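Stallesham Chapel Helpdesk
Ticket: Sermon study notes not syncing to the Wednesday group page
Status: Resolved
Product: Pamar (study library and lesson builder)
Priority: Normal

Opened by: Wednesday evening Bible study leader

Hi all! First off, I love this program and our group loves it too, so please read this as coming from a happy user with a headache. We're working through 1 John this spring and I've been building each lesson in Pamar on my laptop at home. I write the notes, attach the passages, and then push the whole thing to the group page so people can read ahead before Wednesday.

The lesson on chapter 4 ("test the spirits") went up, but the group page shows the verses from 2 John in place of the ones I picked. So everyone who read ahead was studying the wrong letter! A very good letter, and a short one, and we ended up having a lovely talk about walking in truth and love, but it wasn't the lesson.

What I see:
On my laptop the passage block says 1 John 4:1-6.
On the group page the passage block says 2 John 1-6.
My own notes underneath are correct in both places.
Saving again makes no difference.

What I've tried: logging out and back in, a different browser, deleting the passage block and adding it again. Same result each time.

Helpdesk reply

Thank you for such a clear write-up, and I'm so glad the group got something out of the other letter anyway. Could you tell us three things?

Which translation is the lesson set to?
Did you type the reference yourself or pick it from the book menu?
Do your older lessons (chapters 1 through 3) still show the right verses on the group page?

Please don't delete the lesson in the meantime. The history on it will help us.

Opened by: Wednesday evening Bible study leader

Sure thing!

Translation is the World English Bible, same as always. I typed the reference, and I typed it the way I write it in my own notebook, "I John 4:1-6" with the capital I for the number. I've done that for years and never thought twice about it.

Chapters 1 and 2 are fine. Chapter 3 is fine too, but I just looked and I picked that one from the menu, so maybe that's a clue? I'm kind of enjoying the detective work now.

One more thing I noticed. When I open the group page on my phone, the 1 John verses show up for a second and then switch. I had to reload it several times to be sure I wasn't seeing things.

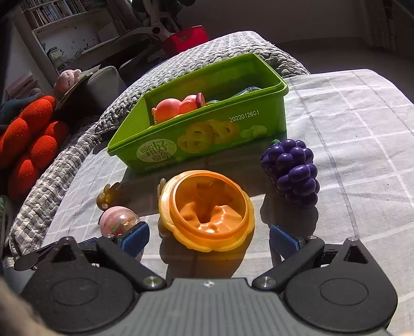

I also went back through the Advent lessons to see if any of those had gone wrong, and they all look good. Those were mostly Luke and Isaiah, so no numbered books at all. The one on 2 Peter from last fall is right as well, but again, that was from the menu.

Helpdesk reply

That is a terrific clue, both halves of it. The verses switching on your phone tells us the page is getting the right passage first and then something is replacing it.

We made a test lesson here and typed "I John 4:1-6" the way you do. The laptop view read it properly. On the group page it came out wrong, same as yours. Then we typed "1 John 4:1-6" with the numeral and it was right in both places. So the two views are reading Roman numerals differently, and yours is a real bug that we can now make happen whenever we want. Hooray for that!

There is a wrinkle, though. When we changed the "I" to a "1" in a copy of your lesson, the group page kept showing 2 John. The page holds on to its stored copy of the verses for 60 minutes, and each time the lesson is saved, the clock starts over. That would explain why your repeated saves didn't help.

Steps to try, in this order:

1. Open the lesson and click the passage block.
2. Clear the reference completely.
3. Choose 1 John from the book menu and enter 4:1-6.
4. Save one time.
5. Leave the lesson alone for an hour, then open the group page.

Opened by: Wednesday evening Bible study leader

Leaving it alone is the hardest step you could have given me, but I did it! I saved, made soup, read the whole of 1 John straight through at the kitchen table (I recommend this to everybody, it's wonderful to hear it as one letter), and came back.

It's fixed on the laptop. It's fixed on the phone, with no flicker. Two people in the group checked theirs and it's right for them too.

Can I ask a follow-up? I have a reading list for the rest of the series with a lot of "II Peter" and "I Thess." in it, all typed my way. Do I need to go through it by hand?

Helpdesk reply

Wonderful news, and soup sounds like a fine way to wait out a cache.

On the reading list: yes, for now, anything with a Roman numeral should be changed before you push it to the group page. Find and replace works well if you do the longer numerals first. Change "III " to "3 ", then "II " to "2 ", then "I " to "1 ". Watch that last one closely, or every sentence in your notes that has the word "I" in it will turn into a 1. It's best to run it on the list alone and leave the lesson text out of it.

Abbreviations like "Thess." are fine. We tried 5 common ones and each of them came through correctly.

We have passed the bug along to Vutov, who look after the group page side of Pamar for us, with your lesson history and our test lesson attached.

Opened by: Wednesday evening Bible study leader

Ha, too late on the "I" warning! My notes for chapter 5 now begin "1 have been thinking about what it means to overcome the world." Undo took care of it, and the list is all converted.

Please tell the Vutov people thank you. And if a tester is ever needed for a fix, I'd be delighted. We have plenty of numbered books ahead of us.

Helpdesk reply

We may well take you up on that!

Update from Vutov: they can see the fault. The group page looks up book names in a separate table, and the entry for "I John" was pointing at the wrong letter. The laptop view uses the newer table and never touches that one. They will move the group page over to the newer table in the next release, planned for April. The study group at Chantharasri reported the same trouble with "I Samuel," so your ticket has been linked with theirs.

Until the release is out, please keep using the book menu or plain numerals.

Internal note: added to the known issues page under "Wrong passage shown on group page." Included the menu workaround and the hour's wait after saving.

Opened by: Wednesday evening Bible study leader

Perfect. Chapter 4 went ahead this week with the correct verses and a very full room. You can close this one. Thanks so much, all of you!

Ticket closed by helpdesk. Linked bug remains open with Vutov.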